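## 4 现场采集：手持夹爪示教数据

本节适用于 Ollus 手持夹爪（以下简称"手柄"）在住户家中采集整理类任务的示教数据。阅读前请先完成第 3 节的账号登记和手柄绑定。录制软件为 Tolley，服务器端的项目名为 Plallari，两者的名称在界面上都会出现，不要混淆：Tolley 装在采集平板上，Plallari 只在上传和审核时用到。

每个采集小组由两人组成，一人持手柄操作（操作员），一人看平板并记录（记录员）。两人可以轮换，但同一个任务批次中途不要换人。

### 4.1 出发前检查

1. 核对手柄编号。编号印在机身标签上，必须与平板"设备"页显示的编号一致。不一致时不要自行修改，重新扫码绑定。
2. 给手柄和平板充满电，备用电池放在工具箱上层。
3. 检查手指。两根手指应能完全张开、完全闭合，中途没有卡顿。手指表面有裂口、缺角或明显磨白的，换一副新的，并在平板上点"更换手指"，软件会要求重新标零。
4. 检查固定螺钉。用手轻晃机身和支架，有松动感就拧紧。拧到不晃即可，不要用力过度，螺钉座是塑料的。
5. 擦拭镜头。用箱里的灰色擦布，不要用纸巾。
6. 确认存储空间。平板剩余空间不足时，先上传再出门。

> **注意：** 手指更换之后如果没有重新标零，后面录的开合数据全部不可用，且无法事后修正。五月有一个小组因此作废了 235 条记录。

### 4.2 进入住户家中

1. 由记录员向住户说明采集内容，并请住户在平板上签署同意书。没有签署，不开机。
2. 与住户确认可以进入的房间。未经同意的房间一律不进，门保持原状。
3. 请住户收起证件、信件、药盒、银行卡和带有个人照片的相框。如果住户不在意，也请协助收起，审核时看到这些物品会整条退回。
4. 记录员在平板上新建"房间"，填写房间类型（卧室、厨房、客厅、卫生间、其他）。一套房子有两间卧室的，分别建两个房间，命名为"卧室 A""卧室 B"。
5. 全程按住户要求戴口罩和鞋套。

不需要事先整理房间。床上的被子、墙上的污渍、地上的电线，都按原样保留。模型以后要面对的就是这样的房间，布置得太整齐反而会让数据偏向一种样子。需要移开的只有 4.2 第 3 条列出的物品和会绊倒人的东西。

### 4.3 标零和定位

每进入一个新房间，或者手柄断电重启后，都要做一次。

1. 长按电源键开机，等待平板上的手柄图标由灰变绿。
2. 将手指完全闭合，保持三秒，点"闭合零点"。
3. 将手指完全张开，保持三秒，点"张开极限"。
4. 操作员站在房间中央，手柄端平，指尖朝前，缓慢转一整圈。转一圈的时间不要少于十秒。
5. 平板显示"地图已建立"后，把手柄移到床沿或桌沿等固定位置停两秒，移开，再放回同一位置。两次读数之差应在绿色范围内。
6. 差值在黄色范围，重做第 4 步。连续两次仍为黄色，打开房间里的灯，或者拉开窗帘后再试。

> **提示：** 大面积纯色墙面会让定位变差。转圈时让镜头经过家具、门框、有花纹的床单或墙纸，成功率会高很多。镜子和落地玻璃则要尽量避开正对。

吊扇、台扇等会转动的电器，标零期间请关掉。标零完成后是否打开，依任务单要求。

### 4.4 录制一条示教

"一条"指从手柄离开起始位置，到任务完成、手柄回到起始位置的全过程。任务单会写明起始位置、目标物和完成标准。

1. 记录员读出任务单内容，例如"把床上的毛绒玩具放到枕头旁边"。操作员复述一遍。
2. 操作员把手柄放到起始位置，手指张开。
3. 记录员点"开始"，听到一声短音后操作员再动。
4. 操作员靠近目标物。靠近的动作要连贯，不要在半空中停下来想。需要想的，先想好再开始。
5. 夹取。手指对准物体后平稳闭合，闭合过程中手腕不要转。
6. 移动并放下。放下后手指先张开，再后退，不要一边退一边张开。
7. 回到起始位置，停一秒。
8. 记录员点"结束"，并选择结果："成功""失败"或"作废"。

三种结果的区别如下：

| 结果 | 什么时候选 | 是否上传 |
|---|---|---|
| 成功 | 达到任务单的完成标准 | 是 |
| 失败 | 动作完整，但没有达到标准，如物体中途掉落 | 是 |
| 作废 | 有人说错口令、手机响、住户走入作业区、误触按键等 | 否 |

失败的记录同样有用，不要为了好看改成作废。也不要故意失败，任务单里有专门的失败采集项。

> **警告：** 夹爪闭合力足以夹痛手指。更换物品、整理布料时，操作员必须把手柄放下，或者由记录员来做，做之前先说一声"放"。

### 4.5 站位和动作要求

- 操作员双脚先站稳再开始，录制中可以走动，但不要后退着走。
- 手柄与胸口保持一臂弯曲的距离，贴得太近时身体会挡住一部分视野。
- 记录员站在操作员侧面，不要站到目标物和手柄之间。视野很宽，站在侧面仍可能被拍到，这不影响使用，人脸会在服务器端统一做模糊处理。
- 录制中不聊天。只说任务单上的口令和"停"。
- 动作速度以平时收拾屋子的速度为准。新操作员常常过慢，录出来的轨迹有很多细小的抖动，训练时要滤掉一大半。
- 另一只手不要帮忙。需要双手的任务使用两个手柄，见第 6 节。

同一个任务每录十条，改变一次条件。可以改变的有：物体位置、物体朝向、被子的褶皱、灯光开关、操作员的站立位置。每次只改一项，并在平板上勾选。任务单上标有"固定"的条件不能改。

布料类任务（叠被、铺床单、翻枕套）另有要求：

1. 每条开始前，由记录员把布料恢复成任务单规定的初始状态，不必与上一条完全一样。
2. 夹布料时只夹边缘，夹起的宽度不超过手指宽度。
3. 拉拽时贴近床面移动，不要高高提起。
4. 布料夹不住时，允许在同一条内重试两次。第三次仍失败，按"失败"结束。
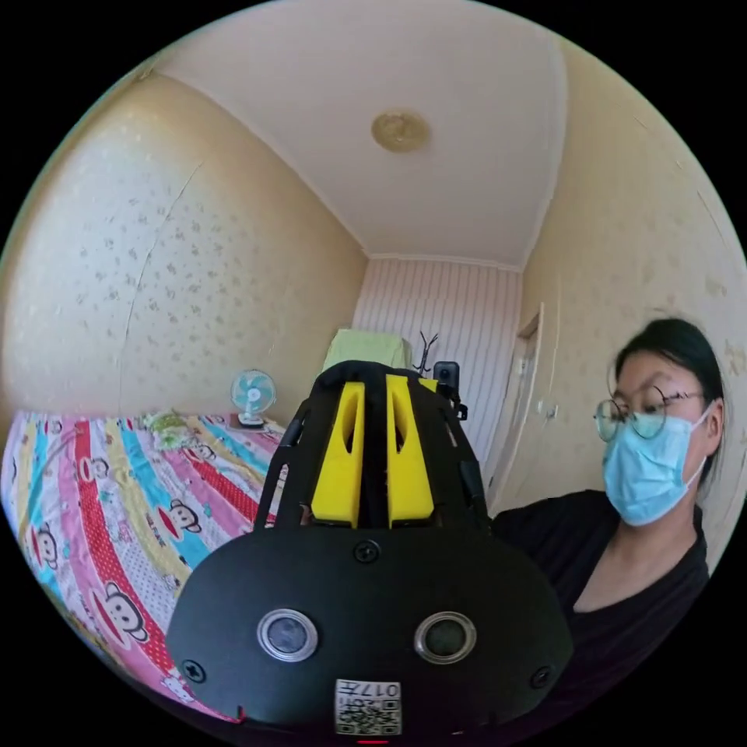 床面任务完成后，先不要关闭房间，按 4.6 做现场抽查。抽查不合格需要补录时，如果房间已经关闭，就得从标零重新开始。

### 4.6 现场抽查

每个房间录完后，由记录员在平板上打开"抽查"，软件会自动挑出五条。

1. 逐条播放，看画面是否连续，有没有黑屏或长时间模糊。
2. 看曲线。手指开合曲线应与画面中的动作同步。画面里手指已经闭合而曲线还没有动，说明时间没有对齐，点"重新对齐"。
3. 看轨迹。轨迹出现突然跳跃的，标为"定位丢失"。
4. 五条中有两条以上不合格，整个房间重新标零，并补录不合格的任务。

抽查由记录员负责，操作员不参与判断。

### 4.7 上传和交接

1. 回到驻地后，将平板接入有线网络，打开 Tolley，点"上传到 Plallari"。
2. 单次上传上限为 500 条，超过的部分会自动分到下一批。每批传完后核对条数，再传下一批。
3. 上传完成前不要清空平板。看到"服务器已确认"才可以清空。
4. 填写交接单，写明手柄编号、房间数、成功条数、失败条数、作废条数，以及现场遇到的问题。
5. 手柄擦净后放回充电架，手指朝上。

一个任务的交付数量为 1,000 条有效记录，成功和失败都计入。条数按服务器确认为准，平板上的数字只作参考。上一批叠被任务平板显示已满，服务器实际确认 992 条，差的几条是上传中断后没有重传，小组为此又去了一趟住户家。

### 4.8 常见问题

**手柄图标一直是灰色。**
平板蓝牙没有打开，或者手柄绑在另一台平板上。先在原平板上解绑。

**录制中提示"温度过高"。**
结束当前这一条，选"作废"，关机放置十分钟。不要贴着空调出风口降温。

**画面边缘是黑的、弯的。**
镜头本身如此，不是故障，不需要裁剪。

**住户中途要求停止。**
立即停止，当前一条选"作废"。询问住户已录内容是否保留，不保留的，在平板上选择该房间并点"全部删除"，请住户看着删除完成。

**任务单与现场不符，比如没有毛绒玩具。**
用大小、软硬相近的物品代替，在备注中写明。找不到代替物的，跳过该任务，不要自带物品进入住户家中。

标零和定位方面的问题请联系 Umut Yüksel，上传和账号方面的问题请联系 Babak Abbasi。备用手指和电池向 Taheri 仓库领取，领取时报手柄编号。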